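Home | About Us | Season | Join | Contact

About Sulldale Student Robotics

We are an after-school robotics club at Sulldale High School. Our students teach robot grippers to handle ordinary household things, and groceries most of all.

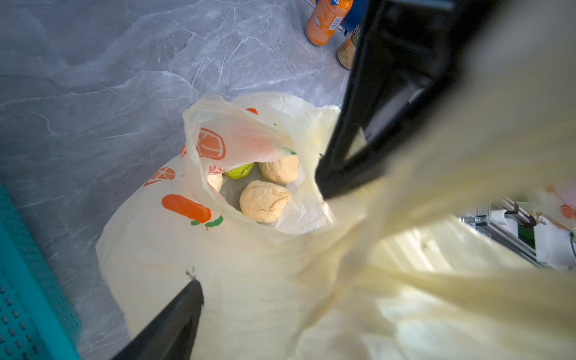
A parent who wrote to us in June asked why a robotics club spends so much of its year on shopping bags when other schools have robots that throw balls or climb ramps. Our answer was that bags are hard. A plastic bag has no fixed shape, it folds over whatever is inside it, and it moves when it is touched. A student who can plan a good grasp on one has learned a lot about sensing, geometry and patience.

What we do

The club builds, programs and tests two-finger grippers and the arms that carry them. Students work in small teams. Each team picks one household task at the start of the season and stays with it until the spring showing. Recent tasks include unpacking a bag, standing cans upright, opening a crate, and moving soft food from one place to another without squashing it.

Bag work starts with the bag open on the floor and the fingers brought in from opposite sides. Students look at where the mouth of the bag is, what the loose plastic is hiding, and which item can be reached first. Rounded dough and whole fruit are common contents. Dough marks easily, which makes it useful for checking how hard the gripper is closing. Later in the season the teams move on to mixed bags that other teams have packed for them.

We do not buy finished robots. The frames are bolted together from aluminum extrusion, and much of the first month goes into learning how to square up a frame and route a cable so that it does not snag. Students who join with no experience usually begin here, and some of them stay with the mechanical side for all four years.

The Filar project

Filar is the name our students gave to the club's shared software. It started as a short script that opened and closed a gripper. It now handles motion, camera views from the wrist, and a log of every attempt a team makes. New members are asked to read the log code before they write anything of their own.

Filar has been rewritten 2 times. The first rewrite was needed after the original authors graduated and left very few comments in the code. The second was a choice: the students wanted every team to be able to share recordings without converting files by hand. The current version is kept by a group of juniors and seniors, who review changes at the end of each meeting.

A recorded attempt in Filar has a start, a goal and a note. The note is written by the student who ran it. We ask for plain notes, such as "finger caught the inner liner" or "bag slid left on contact." A failed attempt is kept in the log with the rest and is treated as work done. Last season the teams logged 192 attempts on the bag task alone.

How a meeting runs

Meetings last 90 minutes. The first part is setup and safety checks. Teams then have the floor until cleanup, which starts early enough for everyone to coil cables, wipe down the work area and sort the test items back into their crates. Food items are thrown out or composted after use and are never eaten.

Students wear safety glasses whenever an arm is powered. One person on each team holds the stop button and does nothing else while the arm is moving. The job rotates — every member learns it before they are allowed to run a program of their own.

We do much of our testing on the floor. A floor is flat, it does not wobble, and there is room to kneel beside the rig and see what the fingers are doing. It also means dropped cans do not have far to fall.

Competition

Each spring we enter the Ilotov Challenge, a regional contest for school teams working on robot handling. Teams are given a set of grocery items and a time limit. They are scored on what they move, what they damage and how clearly they can explain their approach to the judges. The written report counts for as much as the run.

Our first year at Ilotov went badly. The gripper pads we had designed for hard boxes slipped on everything soft, and we finished near the bottom. The year after that, one of our teams placed fourth with narrower fingers and a slower approach. We have taken part every season it has been held. We do not choose who competes by tryout. Any team that has a working rig and a finished report may go.

Students who do not want to compete can present at the spring showing instead. Families and neighbors are welcome, and there is usually a bag of groceries for visitors to try unpacking by remote control.

Our space

The club meets in the Paju Room, on the ground floor of the school's east wing. It was once used for ceramics, and it still has the deep sinks and wide doors. There is storage for every team's rig, a bench for soldering, and shelves of empty packaging collected by members. We are always glad to have more clean cans, boxes and printed bags, the more varied the better. Please do not send glass.

Who can join

The club is open to all Sulldale students in grades nine through twelve. There were 17 members at the end of last season, and there is room for more. No coding background is needed. We have had members who came for the writing, the drawing or the machine work, and the teams were stronger for having them.

There is no membership fee. Students need closed-toe shoes, a notebook and a signed safety form. Tools, laptops and safety glasses are provided by the club. If a student needs a ride home after meetings, the late bus stops at the east wing door.

We ask members to come to most meetings and to tell their team when they cannot. A team that is missing its programmer can still build, but it helps to know ahead of time.

The new season

The season opens on Aug 29, 2020 with an orientation for new members and their families. Returning students will show the rigs, explain how Filar records an attempt, and answer questions. Team lists are made at the following meeting, after new members have had a chance to look at the tasks.

Safety forms are available at the front office and on the Join page. Questions about the club, donations of packaging or visits by other schools can be sent through the Contact page. Messages are read during the school term, and replies may be slower over the summer.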